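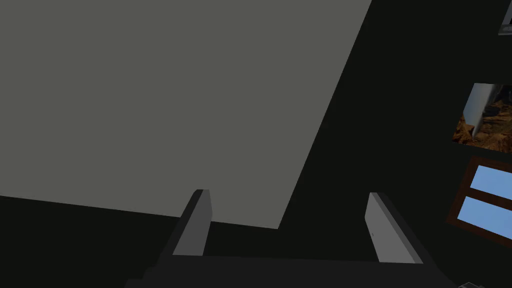 Ticket: Wrist view start-pose check, simulated room
Project: Vekholm
Opened by: Bit-na Kong
Picked up by: A-yeong Heo
Status: Closed, with one follow-up

What was reported

Replay of recorded episodes stops at the first step with "start pose outside tolerance." Same episodes replayed fine before the August merge. I get it on my desktop and on the shared machine. Of the 1,396 episodes in the set, 56 fail. The rest go through without a murmur. I have tried a clean checkout, clearing the asset cache and turning the viewer off. No change.

I also read our house rules for simulated scenes again (the Jolham sheet, section on start poses) and I think these episodes pass every rule on it. Fingers open, nothing held, wrist view rendering. So either the sheet is missing something or the checker is. I'd love to know which!

Bit-na

9:20, A-yeong

Great report, thank you. The wrist view attached to the ticket helps a lot. Fingers are apart with only dark background between them, and the big gray panel comes down to just over the left finger. The window and the rocky landscape picture are both on a slant over on the right, so the camera is well rolled relative to the room. None of that breaks a rule by itself. A rolled wrist is a perfectly legal start.

What I can't tell from one view is how much clearance there is between the fingertip and the panel. It could be nearly touching, or it could be well behind. Please run the clearance dump on one failing episode and one good one and paste the minimum distance for each.

10:05, Bit-na

Done. Good episode: minimum distance is comfortably over the limit. Failing episode: also over the limit, though by less. So it isn't clearance, at least by the number in the sheet.

One odd thing. The dump prints the joint angles twice, once as "recorded" and once as "applied," and in the failing episode the last wrist joint is different between the two. In the good one they match to the last digit.

10:30, A-yeong

Oh, that is a lovely clue. I think I know where this is going. Please check three things in this order:

1. Open the scene file header and read the "angle range" line.
2. Open the robot file and read the limits on the last wrist joint.
3. Compare both with the Kandasamy import script, the bit where it wraps angles.

Don't edit anything yet. Our practice is that recorded data stays as recorded, and if we fix it in place we lose the ability to show what the checker saw.

11:15, Bit-na

1. Header has no angle range line at all in the failing episodes. The good ones have it.
2. Limits look normal and are the same for both.
3. The import script wraps to one full turn when the line is missing. Before the merge it left the angle alone.

So a wrist that was recorded past the wrap point gets moved to the "same" angle a full turn away, the joint limit clips it, and the checker then compares the clipped pose with the recorded one and complains. The checker is right!

11:25, A-yeong

Yes! The checker did exactly its job and I'm really pleased with it. A silent clip would have gone straight into training and we'd have been hunting it for weeks.

Fix, on a branch:

Import script no longer wraps. If the range line is missing, it stops and names the file.
A small tool adds the line to a copy of each header. Originals stay in the read-only folder.
Checker message now prints the joint name and both values.

Please rerun the full set from the copies. Use 3 workers; more than that and the shared machine starts dropping renders.

2:40, Bit-na

Full rerun finished. All failing episodes now start and replay to the end. I ran the good ones again too, and got no new failures. I compared 5 of the repaired episodes against the wrist views saved at recording time and they line up, including the tilt on the wall items, which makes a very handy check by eye. If the window edge sits at a different angle, the wrist is wrong, and you see it in a second.

2:55, A-yeong

I like that window trick so much that I want it in the sheet. Proposed wording for start poses:

Every episode header must state its angle range. Missing means rejected, never guessed.
Recorded and applied joint values must match at step zero before anything else is checked.
Save one wrist view at step zero with at least one fixed wall item in it, so that roll can be compared by eye.
Repairs are made on copies, with the ticket linked in the header.

Bit-na, could you look over the third one? Some of the Havo rooms have bare walls and I don't want a rule people can't follow.

3:10, Bit-na

Bare walls are a fair point. I'd write "a fixed wall item or a straight edge of the room." A table edge works nearly as well. Otherwise yes to all of it, and the second rule alone would have saved me a morning.

3:20, A-yeong

Wording changed and merged into the sheet. Closing this one. Follow-up ticket opened for the Havo rooms, to check their headers for the range line before the next import. Bit-na has it.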